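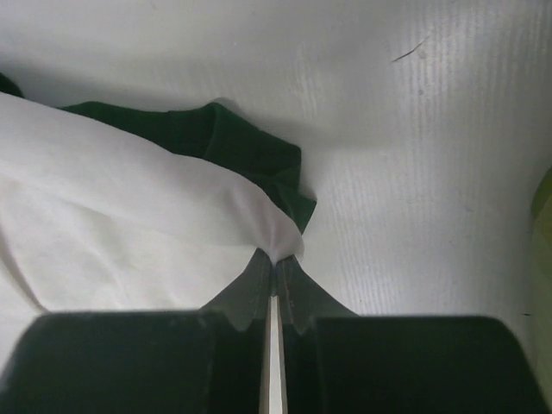
Chapter 6
Sorting and Folding Cells: The Work That Moves

Reading time: 9 minutes

6.1 Scope of the chapter

Chapter 5 dealt with fixed machines, in which the path of the tool is set once and seldom changed. Cloth cannot be handled in this way. A garment has no stable shape, it hides its own edges, and two garments of different colours may lie tangled so that lifting one brings the other with it. The present chapter considers what happens to a workplace when the picking and opening of cloth is given to a robot, and in particular which tasks are removed, which are altered and which are added.

The main case is the textile sorting hall at Nellthorpe, where 157 people were employed before the first cells were installed and 113 of them worked at hand tables. The account draws on shift records and on interviews carried out by Orsolya Pap and Gitau Mwakalinga.

6.2 The single-point lift

The basic operation is the single-point lift. The gripper closes on a small fold, raises it, and lets the rest of the cloth hang or trail. The fold must be deep enough to hold and shallow enough to leave the layer beneath undisturbed. Hems are a known difficulty: a double seam is stiffer than the cloth next to it and may turn the fold as the fingers close.

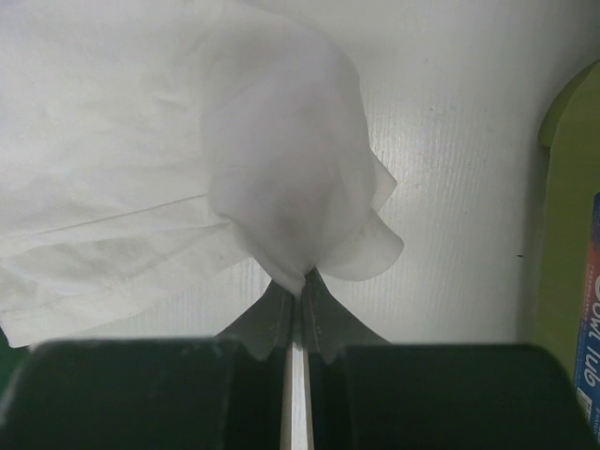
Does the single-point lift remove the need for a person at the table?

It removes most of the lifting, but a person is still needed to clear tangles, take out items that should not be there and decide on doubtful pieces.

At Nellthorpe this person is called the cell attendant. One attendant looks after two cells. The post did not exist under the earlier grading scheme, and Mariann Dudás, then shift lead, wrote the first description of it in March, after the cells had already started running. Bognár (see Further reading) treats this delay as the main cause of the later dispute over pay.

6.3 Changes in load and attention

Hand sorters bend, reach and grip throughout the shift. Attendants do much less of this. Their load is one of watching, with short periods of quick action. Stoppages on the day shift were logged over one month and came to 229, the greater part cleared by hand without a call to maintenance. Three classes are used in the log:

(a) missed grip, where the fingers close on nothing;
(b) double pick, where more than one layer is taken;
(c) foreign item, including packaging and loose paper. 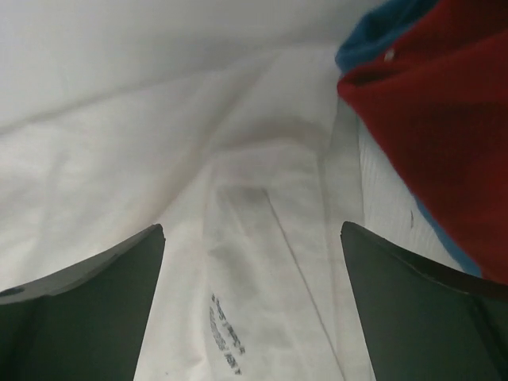
Class (b) takes the longest to clear, as the attendant must stop the arm, part the layers and confirm the restart at the panel. Class (a) is usually corrected by the machine on a second attempt and is logged only if that attempt also fails. It follows that the log understates the number of missed grips, and it should not be used alone to compare one cell with another.

The next section sets out a method for measuring attendant workload from the log together with direct observation.

Further reading
Bognár, V., Grading the New Posts
Virág, M., Hand Work and Cell Work at Zoltdale

Search this book
Enter a word or phrase Go

Related chapters
Chapter 5: Fixed Machines and Fixed Paths
Chapter 7: Shift Patterns after Automation
Chapter 9: The Gollovholm Agreement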